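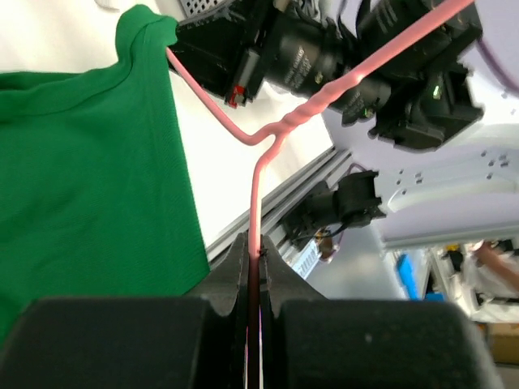

Pinça segurando o pescoço de um cabide cor-de-rosa, com uma camiseta verde no ombro esquerdo.

Bancada Nimingate é o nome dado a uma estação doméstica de dois braços robóticos para pendurar roupa em cabides, construída na oficina compartilhada Bruvness por Ritva Kauppinen e Vilja Kokkonen. O projeto começou como um exercício de manipulação de tecidos e passou a ser documentado em um caderno aberto aos frequentadores da oficina. O nome designa tanto a montagem física quanto o programa de controle que a acompanha.

Histórico

Kauppinen montou a primeira versão em agosto, em casa, com um único braço preso à borda de uma mesa. O braço conseguia levantar uma peça, mas não tinha como manter a gola aberta enquanto o cabide entrava, e a roupa escorregava quase sempre para o mesmo lado. Kokkonen, que já usava a oficina para trabalhos de serralheria leve, propôs acrescentar um segundo braço e fixar os dois sobre o mesmo trilho. A mudança para a Bruvness ocorreu por falta de espaço no apartamento de Kauppinen.

A segunda versão foi registrada no caderno em 31 de outubro. Dela em diante a estrutura recebeu poucas alterações, e o trabalho se concentrou no controle das pinças e na ordem dos movimentos. Uma variante menor, chamada Irkia, foi iniciada com as sobras da primeira mesa e abandonada antes de receber o segundo braço.

Estrutura

A estação ocupa um recinto em forma de caixa, de paredes lilás-acinzentadas, com tampo branco e liso. Um trilho linear de alumínio corre ao longo da borda dianteira e sustenta as placas pretas em que os braços são montados. O arranjo permite afastar ou aproximar as bases sem refazer furos, o que foi útil nas primeiras semanas, quando a distância entre elas ainda era ajustada por tentativa. A distância em uso é de 436 mm, medida entre os centros das placas.

Ao fundo do tampo fica uma pequena arara de tubo metálico prateado, com pés brancos. Os cabides são de dois tipos de cor, azul-claro e rosa. A escolha de cores foi feita por Kokkonen para facilitar a separação entre cabide e tecido nas imagens das câmeras de punho. Cabides brancos foram testados e descartados, pois se confundiam com o tampo.

A eletrônica fica junto ao trilho. Os cabos das câmeras são roxos e acompanham os braços com folga suficiente para o giro do punho. Na primeira montagem os cabos eram curtos demais, e o conector da câmera esquerda soltava-se sempre que o braço se voltava para a arara.

Pinças

As pinças são paralelas e pretas. O desenho dos dedos foi a parte mais refeita do projeto. Dedos totalmente planos prendiam bem o tecido, mas deixavam o arame do cabide girar; dedos com entalhe profundo seguravam o arame e soltavam malhas finas. A solução adotada foi um dedo de ponta estreita com entalhe raso, conhecido no caderno como perfil Sadeghi.

A força de fechamento é ajustada por peça. Para malhas de algodão usa-se o valor mais baixo capaz de levantar a roupa, e o caderno recomenda conferir punhos e golas depois de cada série, sobretudo em peças com ribana. 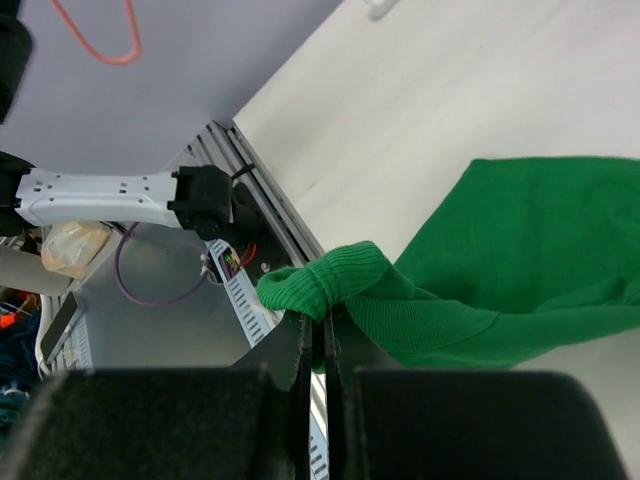 A preensão pelo punho da manga é uma das formas usuais de iniciar o movimento quando a peça está amontoada. O punho é mais grosso que o restante do tecido e oferece uma borda fácil de localizar. Erguida a manga, o corpo da peça tende a se abrir sobre a mesa, e a outra pinça pode então procurar o ombro ou a gola. Em mangas curtas o procedimento é menos confiável, e Kauppinen prefere começar pela barra.

Sequência de trabalho

O ciclo completo compreende a retirada da peça do cesto, a abertura sobre o tampo, a introdução do cabide e a colocação na arara. A introdução do cabide é a etapa mais demorada. Um braço mantém o cabide pelo pescoço enquanto o outro puxa o tecido por cima de uma das hastes; em seguida os papéis se invertem. O braço que segura o cabide deve permanecer parado durante a passagem da segunda haste. Quando ambos se movem ao mesmo tempo, a primeira haste costuma sair pela gola. 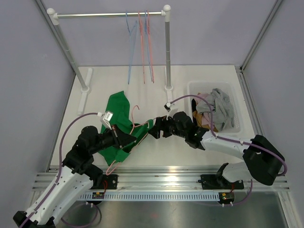 Os dois braços sobre a camiseta verde, com a arara ao fundo e o cesto à direita.

O tempo máximo concedido à introdução do cabide é de 30 segundos por haste. Esgotado o prazo, o programa abre as pinças, recolhe os braços e aguarda que a peça seja arrumada à mão. O limite foi estabelecido depois que uma tentativa prolongada rasgou a costura do ombro de uma camiseta.

Registros

O caderno reunia 361 tentativas no encerramento da segunda versão, cada uma com anotação da peça, da cor do cabide e da etapa em que houve interrupção. As falhas mais comuns eram a perda da gola na segunda haste e o enrosco do gancho na trama. Peças de malha canelada aparecem com frequência entre os casos de enrosco. As tentativas com camisas de botão foram anotadas à parte e não entram no total.

Limitações

A estação não reconhece peças do avesso e não abotoa nem fecha zíperes. Casacos pesados excedem a capacidade dos braços quando estes estão estendidos na direção da arara. O cesto precisa ficar ao alcance do braço direito, e roupas emaranhadas umas nas outras têm de ser separadas antes do início.

Ver também

Irkia (bancada)
Perfil Sadeghi
Oficina Bruvness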